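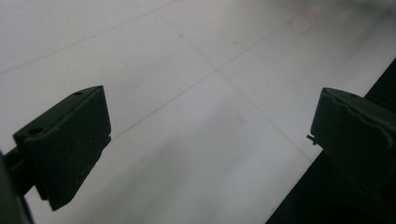 MOFFAT, April - Biltov has today announced the Zinton 40, a liquid cooler for desktop computers which is designed for small and medium cases where a large radiator is difficult to install. The cooler will be available from resellers across Canada before the end of the month, in black or in grey.

Products > Cooling > Press Room

The Zinton 40 takes its name from the thickness of its radiator, which is 40 mm. Most of the coolers in our catalogue until now used a thinner and longer radiator. With the new model we went the other way, and made the radiator shorter and deeper. It fits in any case that has one free 120 mm fan position at the rear or at the top, and it comes with two fans which can be mounted on the same side or on both sides.

"Many customers have written to us that they like the quiet of liquid cooling, but their case was bought years ago and they do not wish to change it," said Setareh Kermani, product manager at Biltov. "For these people we have started this project. The tubes are longer than what they need in most cases, and the bend is soft, so the installation can be made without removing the graphics card."

The tubes have a length of 396 mm and are covered with a woven sleeve. The pump is placed inside the radiator and not on top of the processor, so the block on the processor stays low. This leaves more room for tall memory modules, and it was also the part of the design that took the longest time. The first two versions of the pump housing passed a small vibration to the case panel, and they were not accepted by our test team in Flesbridge. The third version is held by four rubber mounts.

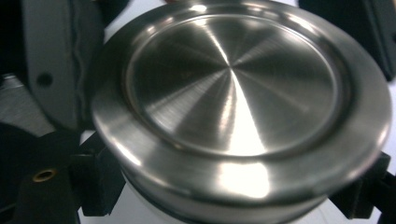

Polished metal, seen close.

The colour of the lighting on the block can be set with the motherboard software, or it can be switched off completely by a small switch on the cable. Biltov does not require an account or an internet connection for this. Fan speed is controlled in the usual way by the motherboard, and the pump has three fixed levels. The lowest level is the factory setting and is enough for office work and for most games.

Brian Rugemalira, who is responsible for the testing in Flesbridge, explained that each cooler model is now run for 96 hours at full load before the design is released. "Before, we were stopping after one night," he said. "With the longer test we have found a weak clip on the fan cable, and this we have corrected before production."

Mounting parts for current and some older processor sockets are in the box, together with a tube of thermal paste, a screwdriver and a printed manual in English and French. Owners of an older Zinton cooler can use their present mounting bracket again. The list of compatible cases has 234 entries at the moment and will be extended - customers who do not find their case are invited to send us the model name and the inside measurements.

The warranty is five years and covers also the fans. Replacement fans and rubber mounts will be sold separately.

Review samples can be requested through the press desk in Moffat. Please write the name of your publication and the socket type of your test system.

News | Products | Where to Buy | Support | Contact

Last updated: April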